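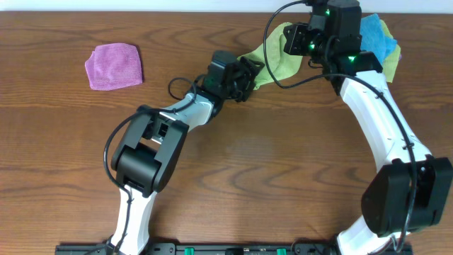
How should microfibre cloths be folded for storage?
Fold them in quarters, dry, with the hem edges turned to the inside, and keep each colour in its own pile. A cloth folded in quarters gives eight wiping faces in use if it is turned and refolded as each face loads up, so the storage fold and the working fold can be the same one.

I had a message from Ningsih Ginting after the last post on laundry, asking why I sort cloths by colour at all when they all come out of the same packet. The short version is that the colour is the only label that survives the wash. Pen fades, and sewn tags scratch.

The scheme in this house, unchanged since December:

Pink: bathroom, basin and taps only.
Green: kitchen worktops and table.
Blue: glass and mirrors.
Yellow: dusting, dry use only.
Purple: spare, usually shoes or the bicycle.

Lime and yellow are too close together under a warm bulb. I have put a lime cloth in the dusting pile more than once and only noticed the next morning. If I were buying again I would drop one of the two.

On weight. Cloths are sold by grams per square metre, and the number matters more than the brand. My general ones are 300. They hold a fair amount of water and still wring out by hand. Thinner ones dry faster on the rail and are better on glass, but they bunch up when folded and the corners will not stay put. Very thick ones are pleasant to handle and take a day and a half to dry in my hallway, so I stopped buying them.

Washing. 40 degrees, liquid detergent, half the usual amount, no softener. Softener coats the fibres and the cloth then pushes water about instead of taking it up. No cotton towels in the same load, as the microfibre collects the lint and gives it back to you on the mirror. Low spin is fine. I line dry. A tumble dryer on low will do, but high heat damages the fibre ends and the cloth goes harsh.

A cloth that has been washed with softener can often be recovered. Two washes with no detergent at all, then one normal wash. Test it with a spoonful of water on a smooth worktop. If the water beads ahead of the cloth, wash it again.

Folding. I do this on the table, not on the bed, as a hard surface lets you press the air out. Shake the cloth once, lay it flat, pull the corners out, fold top to bottom, then left to right. Press with the flat of the hand. The plush sort springs back a little whatever you do, and a square that is slightly out is good enough for a drawer. Put the finished ones down in the same part of the table each time so that a folded cloth and an unfolded one do not get mixed.
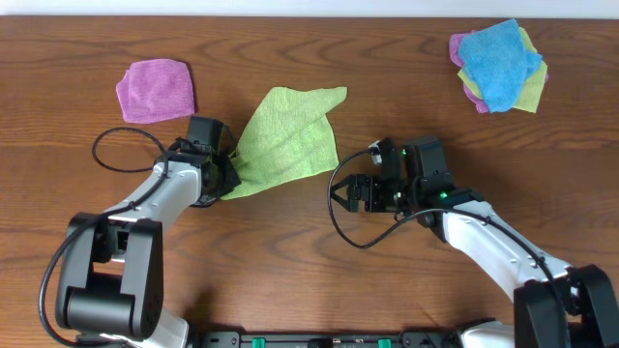
Pink folded on the left, blue on top of the pile on the right, green still to do.

Storage. A shallow drawer, with the folds facing up so the colours can be read from above. I used a tall basket before that and always took whatever was on top, which meant the same few cloths wore out while those at the bottom looked new. Yoga Simanjuntak keeps his rolled and standing on end in a shoebox. Rolling takes less depth but more time, and a roll has to be undone and refolded before use. For glass cloths it does avoid a hard crease.

Retiring old ones. Mine go down a grade when they no longer pick up water or when the hem starts to unravel. Bathroom cloths do not move to the kitchen at any stage. Everything ends up as purple by function if not by colour, and after the bicycle chain it goes in the bin. A cloth with chain oil in it should not go back in the machine.

Still to sort out: the laundry net. The present one has a zip that opens in the spin, and the cloths end up wrapped round whatever else is in the drum. I have a second net with a drawstring to try and will write it up when it has been through enough washes to say anything useful.

Posted 30 July 2026 under Laundry, Cleaning cloths
2 comments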